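给桌上的夹具搭一个虚拟小屋,顺便搭进去我一个春天

先交代进度:Wornasum 还活着。上次更新之后有好几位读者来问是不是弃坑了,没有没有,只是从四月开始我基本都耗在仿真里,能拍的实物照片少得可怜,桌上就一堆没拧完的铝型材和一个打印到一半堵头的支架,发出来也没人想看。

没看过前几篇的朋友我简单补两句。Wornasum 是我给自己的桌面小工作站起的名字(别问什么意思,键盘上乱敲出来的,敲完觉得还挺像回事),目标是让一条六轴臂在桌上伺候一套小夹具:把料放进去,推到位,松手,过一会儿再取出来。听着很简单吧?我一开始也觉得简单,简单到我在草稿纸上给每个步骤都写了预计耗时,加起来一个周末就能干完。那张草稿纸现在还压在显示器底下,我每次看见都想把它翻过去。

活儿分两个地方干。重的、吵的、掉铁屑的,都在 Troncombe 做,就是我常去的那个共享工坊,有台钻、有小铣床,还有一台脾气很大的激光切割机。轻的和软件的在家里做。家里那间屋子小,机械臂一伸胳膊我就得往门口退,所以我很早就决定动作先在仿真里跑通,再搬到真家伙上。仿真软件用的是 Cenness,我从它很早的测试版就开始用了,界面丑得很有个性,但是物理这块我用顺手了,懒得换。

这篇主要讲三件事:房间为什么要建得那么细,手腕相机折腾我的过程,还有夹具接触参数那一摊烂账。写得会有点散,大家挑着看。

先说房间

我第一版仿真场景特别敷衍:一块无限大的灰地面,一张桌子,一条臂,一个夹具。跑轨迹足够了,碰撞也能查。问题出在相机上。我想让手腕上的相机自己认出夹具在哪儿,于是在灰地面场景里渲染了一大批图去训练识别,训练曲线漂亮得不得了,然后我换了个背景一测,全线崩溃。它学会的大概是“灰底上有东西就是夹具”,那当然啦,背景里除了夹具什么都没有嘛。

所以第二版我开始老老实实建房间。木地板,灰墙,后面放了深蓝色的工具柜,墙上挂一块工具板,板上几道橄榄黄的竖条,挂着锤子之类的工具轮廓。还有一个圆挂钟。挂钟是素材包里带的,我一开始想删,后来留下了,圆的东西在背景里出现一下对识别有好处,省得它以后见到圆的就以为是螺丝。地板上我还加了几条白色的标线,仿 Troncombe 那边地上贴的胶带,那边规定设备周围要贴线,我在里面待久了,没有线的地面看着就浑身不自在。

建房间最花时间的是灯。真的,我完全低估了灯。第一次打光我图省事放了一个环境光,所有东西都平平的,夹具上的台阶和槽全糊在一起,我自己都认不出来哪儿是哪儿。后来加了一盏有方向的灯,影子一出来,立体感有了,麻烦也跟着来了:夹具的影子落在桌面上,边缘一截一截的,形状复杂得很,识别程序有一阵子特别喜欢把影子当成夹具的一部分,算出来的中心点永远往影子那边偏。我盯着偏差看了一晚上,以为是标定错了,标定重做了三遍!最后把灯关掉再跑,偏差没了,我坐在那儿吃了半包饼干才缓过来。

解决的办法很土,就是让灯到处跑。每渲染一批就换一次灯的位置和强度,有时候影子长,有时候影子短,有时候几乎没有。这样它就没法再依赖影子了。我写了个小脚本自动换灯,一晚上能出大约1,000张图,电脑风扇呼呼响,我把卧室门关了还能听见。

桌面的材质也换过好几回。最早是浅木色,后来改成灰的,带一点点细小的斑点。为什么要斑点呢,纯色桌面在渲染里太干净了,干净到图像里一大片像素完全一样,真实相机拍出来绝不可能这样,总有噪点有灰尘有我昨天掉的焊锡渣。加斑点之后效果提升到底有多少,我没单独测,反正心里舒服了。

手腕相机

好,说到手腕相机我就来劲了,这部分我最有话讲。

一开始我打算把相机架在桌子旁边,固定不动,标定一次管一年。结果臂一动起来就把视线挡得严严实实,偏偏在最关键的时候挡,夹爪往下伸,相机看到的就是一条大黑胳膊。我试过架高,架高了夹具里的细节又看不清。试过两台相机一左一右,线多得像盘丝洞,而且同步起来烦死人。最后还是回到手腕上装一台的老路,让它跟着夹爪走,夹爪去哪儿它看哪儿。

装在手腕上就有个镜头选择的问题。夹爪离工件很近的时候,普通镜头视野太窄,只能看到指尖那一小块,周围什么都没有,位置稍微偏一点就彻底迷路。于是我上了鱼眼。Cenness 里有鱼眼相机模型,填几个畸变参数就行,我兴冲冲地填完,一看画面,嚯,桌边都弯成香蕉了。

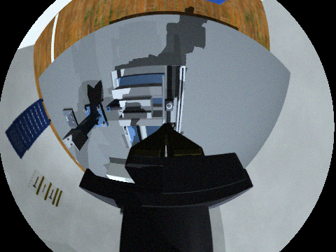
畸变这个东西,书上讲的时候公式写得清清爽爽,轮到自己弄就全是坑。我踩的第一个坑是把校正做得太早。我的想法很朴素:先把弯的拉直,再交给识别程序,识别程序看到的就是正常图像,多好。可是鱼眼边缘那部分一拉直就糊得没法看,像素被扯得老长,等于我花力气把边缘的信息毁了一遍。后来我干脆不拉了,直接拿弯的图去训练,反正仿真里我要多少有多少,它爱怎么弯就怎么弯,程序看习惯了就行。等识别出了关键点,再只对那几个点做反算,算回到真实的角度去。计算量小得多,精度还更好。

第二个坑是夹爪自己。相机装在手腕上,画面的下半截永远有夹爪在那儿站着,黑黢黢一大块,指尖正好伸到夹具那头。我最早的做法是给夹爪画一张遮罩,把那片区域涂掉,让程序别看。静止的时候没问题,一开合就露馅了,手指张开的时候遮罩盖不住,合上的时候又盖多了,把后面有用的东西也一起涂掉。然后我又做了一套跟着开合角度变化的遮罩,写了整整两天,写得很得意,最后发现完全没必要,训练数据里本来就有各种开合状态的夹爪,程序自己就学会忽略它了。那两天写的代码我舍不得删,还在仓库里躺着,文件夹名字叫“以后也许有用”。

(那个文件夹里的东西从来没有有用过。)

第三个坑是指尖的缝。两根手指合到快碰上的时候,中间会留一道很窄的缝,光从后面透过来,在画面上就是一小条亮的。真家伙上我也见过这个现象,夹爪后面有反光的东西就特别明显。这道亮缝有一阵子老被认成夹具上的一条边,害得算出来的距离一跳一跳的。我在仿真里把手指材质调得更暗,还在指尖内侧加了一点点粗糙度,好了一些。真家伙那边我打算贴一层黑色的绒面胶带试试,有人用过的话麻烦留言告诉我耐不耐磨!

还有个小发现:夹爪本体那一块黑色不要做成死黑。死黑在渲染里是一个洞,什么细节都没有,真实相机里黑色塑料和黑色阳极氧化表面总归有点反光有点棱线。我把材质改成稍微带点高光的黑,边上倒角的地方能看出一条淡淡的亮线,这样仿真图和真图放在一起就没那么违和了。

夹具的烂账

夹具的图纸是我在 Ghoneim 买的。Ghoneim 是个卖小型工装散件的网店,图纸和散件分开卖,我只买了图纸,散件自己在 Troncombe 慢慢做(省钱,也过瘾)。图纸质量没得说,就是零件多,多得我导进仿真的时候整台电脑卡了足足一首歌的时间。

卡的原因我后来查出来了,是碰撞网格。图纸里每个螺丝头、每个倒角、每个小圆孔都是精确建模的,我图省事,把显示用的模型直接拿去当碰撞模型。这下可好,夹爪每次靠近夹具,物理引擎都得拿手指去跟一堆螺纹一圈一圈地算接触。仿真一秒钟要跑半分钟,我还以为是显卡坏了。

正确的做法大家都知道,碰撞模型要简化。我也知道,我就是懒。最后还是乖乖地坐下来,把底座换成一块扁盒子,立柱换成长方块,导轨保留两条长边,其余的小零件能合并就合并。显示的时候还是漂漂亮亮的蓝白灰零件,碰撞的时候就是一堆积木。改完之后速度一下子就上来了,爽得我当晚连着跑了好多轮,跑到忘了吃晚饭。

简化也不能简化过头。有一处我就简化过头了:导轨和旁边的挡块之间有条槽,我嫌麻烦给填平了。结果仿真里料件推到底特别顺滑,一次都没有卡过,我高兴得差点直接上真机。幸好当时在 Troncombe 有个打印的样件,我用手推了推,到那条槽的地方明显咯噔一下。回家把槽抠回来再跑,30次里有12次卡在同一个地方!这个数字难看归难看,可我反而放心了,仿真总算开始像真的了。

卡住的原因有两个。一个是推的方向,夹爪往下压的力太大,料件前头往下栽,栽进槽里就出不来。另一个是摩擦系数,我之前随手填的,大概是哪篇教程里抄来的一个数,跟铝和打印件之间的摩擦根本不沾边。摩擦这个事我弄了个很土的测法:找块板子,把料件放上去,慢慢抬一头,抬到它开始滑,量角度,算正切值。小学科学课水平。抬了好多次,每次都不太一样,取个中间的填进去,比抄来的那个数靠谱多了。

推的方向我改成了先稍微往上带一点点,几乎感觉不到,再往前送。就这么一点点,卡的次数立刻就下来了。改完之后同样的流程再跑一遍,还剩4次没过去,都是料件一开始就夹歪了的,那是抓取的问题,另算。

抓取为什么会歪,我目前的猜测是指尖太平。料件是圆边的,平指尖夹圆边,两边一用力它就想转。我画了几种带浅槽的指尖,准备都打印出来试试。仿真里这几种指尖的表现差别特别小,我不太信,接触面这么小的时候仿真说什么我都只听一半。这种事还是得上真家伙。

底座和摆放

摆放位置我也想聊聊,有读者问过为什么要把臂放在桌子的一角,不放中间。

最早是放中间的,看着对称,舒服。放了没多久就发现两个毛病:一是臂自己占了最好用的那块桌面,夹具只能挤在前面,离得太近,胳膊折得跟打太极似的,好几个姿态都快到关节极限了;二是我坐在桌前调东西的时候,臂正对着我的脸。仿真里当然无所谓,可是家里那张桌子就那么大,真机一上电,正对着脸的感觉非常不好,哪怕速度限得很低我也老往后躲。

所以现在是放在靠后靠左的角上,胳膊抬高了从肩膀那里折过来,斜着往下伸,夹爪垂直朝下对着夹具。这个姿态各个关节都比较松快,离极限都还有余量,右边整片桌面也空出来了,以后加料盘加什么都行。缺点是底座靠边,动作一快整张桌子会跟着晃。仿真里桌子是焊死在地上的,根本看不出来,这点我得一直提醒自己。真桌子我准备在腿之间加一根横撑,料已经在 Troncombe 锯好了,就差钻孔。

底座下面那个白色的垫块也是后加的。臂直接坐在桌面上的时候,夹爪垂直朝下去够夹具里侧,肘那一段老是压得很低,差一点就蹭到夹具最高的那个立块。垫高一截之后整个人(整条臂)都舒展了。垫多高呢,我在仿真里一格一格试的,低了蹭,高了够不到桌子近处的角落,最后取了个折中。真机的垫块我想用厚一点的铝板叠,还没买,铝板最近贵得我肉疼。

夹具左下角那里我还摆了个黄黑相间的小东西,纯粹拿来当参照物。换场景换相机的时候,夹具长得左右有点像,我经常看半天分不清自己在看哪一头,有个颜色跳的小玩意儿立在那儿,一眼就知道方向。识别程序不许拿它当线索,所以训练的时候它有时候在,有时候不在,有时候还跑到别的地方去。

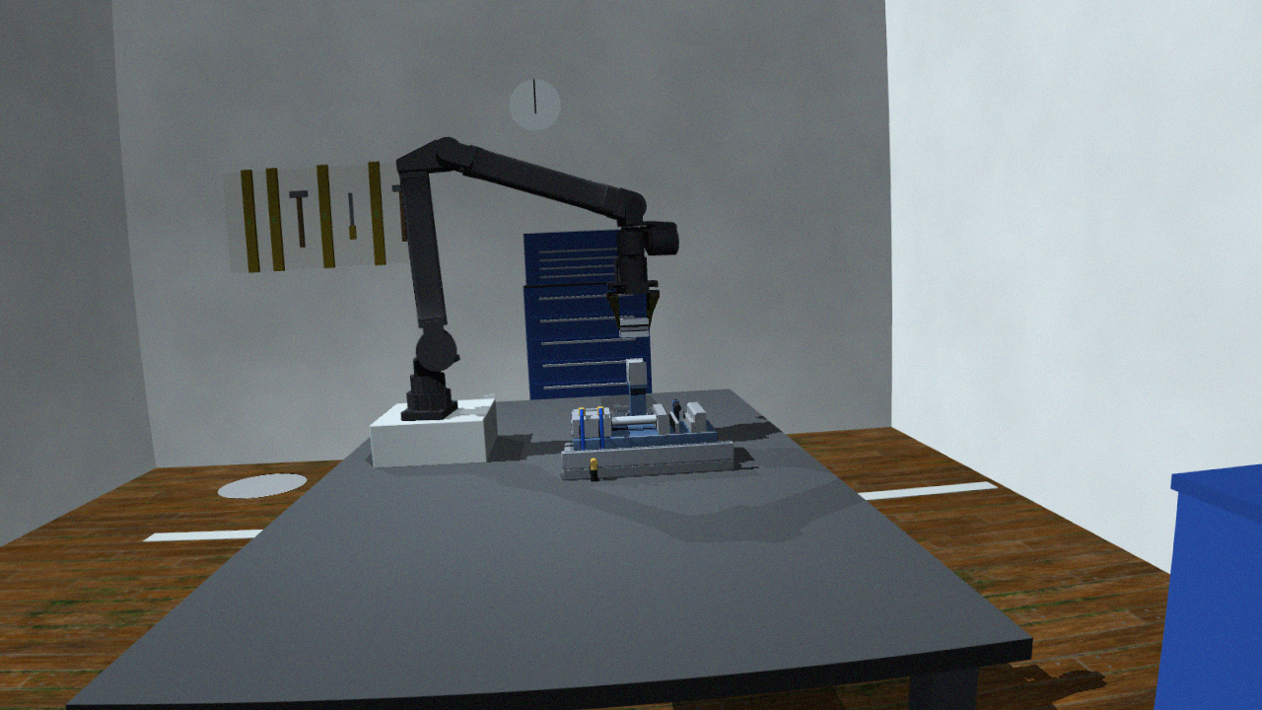

Cenness 里的场景:夹爪垂直朝下,桌上是夹具,后面是深蓝色的工具柜。

有人大概会问,都是仿真了,工具柜、工具板这些有必要弄到这个程度吗?对动作规划来说一点必要都没有,臂又碰不到墙。对相机来说有一点必要,前面讲过了。剩下的部分,好吧,是我自己喜欢。有几天晚上什么正事都没干,就在那儿调工具柜抽屉拉手的那条细线,调粗了像玩具,调细了远看就没了。我还给工具板试过好几种颜色的条,最后选了橄榄黄,配深蓝的柜子特别好看。这种快乐做过模型的人都懂。

地板的木纹也换过。原来那张贴图重复得太明显,一眼望过去全是一模一样的木节疤,像墙纸。换了一张大一点的,深浅纹路都有,好多了。就是文件很大,加载慢,我一边等一边泡茶,这个春天喝了好多茶。

跟真机对数

仿真跑得再好,总要跟真机对一对。我目前能对上的只有两样:关节走到位的时间,还有夹爪开合的速度。

关节时间对得挺好,差别很小,毕竟厂家给的速度曲线我直接填进去了。夹爪就差得多。仿真里的夹爪收到命令立刻就动,真的那只要愣一下神再动,愣多久还不固定。起初我没当回事,后来发现这一愣特别要命,臂已经开始往上抬了,手指还没完全合拢,料件就从中间溜下去,当啷一声掉在桌上。我在 Cenness 里给夹爪加了个随机的延迟,仿真里的料件也开始往下掉了,掉得跟真的一模一样,我居然还挺感动的。

流程上的改法是等。夹完之后不看时间,看夹爪电流,电流上来了再抬。真机的电流读数很毛,要滤一下波,滤得太狠又会变慢,这个平衡我还在找。现在用的是最简单的滑动平均,窗口长短凭感觉。谁有更好的办法一定要教教我!

相机对数是下一步。真镜头已经到了,比我想的沉,我得重新算手腕的负载。镜头支架就是开头说的那个打印到一半堵头的东西,第二个正在打,换了喷嘴,目前看着还行。支架我设计成可以前后滑的,这样相机离指尖的距离能调,仿真里我用的那个距离不一定适合真镜头的对焦范围。这里插一句,鱼眼镜头的对焦环特别容易碰歪,调好之后最好点一滴胶固定住,热熔胶就行,以后想拆还能拆。我上一个镜头就是没点胶,挂在臂上晃了一下午,越拍越糊,我还怀疑自己的眼睛。

花钱的部分

每次更新都有人问花了多少,这回花得不多,主要是时间。图纸一份,镜头一个,喷嘴一包(一包里面用了一个,剩下的肯定会找不到)。Troncombe 的月费照旧。Cenness 个人版我一直用着,高级渲染那个模块我忍住了没买,自带的渲染够我用的。噪点多一点就多一点,正好像便宜相机。

最心疼的是电费。夜里渲染图渲得太欢,账单来的时候家里人看了我一眼,什么都没说,那一眼我记住了。现在我改成只在需要的时候渲,而且分辨率降了一档,识别效果没什么变化,早该这么干。

几个读者问题

上一篇评论里攒了些问题,挑几个在这里一起回。

有人问能不能把场景文件放出来。可以,但夹具的部分我得去掉,Ghoneim 的图纸买的时候写了不让转发,我会换成自己画的积木版,动作和相机都不受影响。房间、桌子、灯光脚本都会放。给我一点时间整理,现在里面的命名乱七八糟,有个物体叫“盒子新新最终”,不好意思见人。

有人问为什么臂是全黑的,看不清关节。真机就是黑的呀,我也嫌看不清。调试的时候我会把每一段临时换成不同颜色,花花绿绿的,出图的时候再换回来。

有人问新手是先学仿真还是先买臂。我自己是先买的臂,然后让它在箱子里躺了很久,所以我没什么资格给建议。要是重来一次,我会先在仿真里把一个很小的任务从头做到尾,小到就是把一个方块从左边挪到右边,挪稳了再花钱。

还有人问夹爪能不能换成吸盘。料件表面有槽,吸不住,我试过,嘶嘶嘶漏了一晚上气。

接下来要做的事按顺序是:把横撑的孔钻了,把支架打完装上去,镜头点胶,然后拿棋盘格好好标定一遍。标定板我想找家店印在铝板上,纸的一受潮就拱起来。指尖的几个版本也会一起打印。等真相机拍到第一张能用的图,我就跟仿真的摆在一起发出来给大家挑毛病,挡块那条槽的细节也会单独拍几张。

对了,如果有人也在用 Cenness 的鱼眼模型,注意一下焦距那一栏的单位,文档写的是毫米,界面上填的是像素,我在这上面浪费了一个下午。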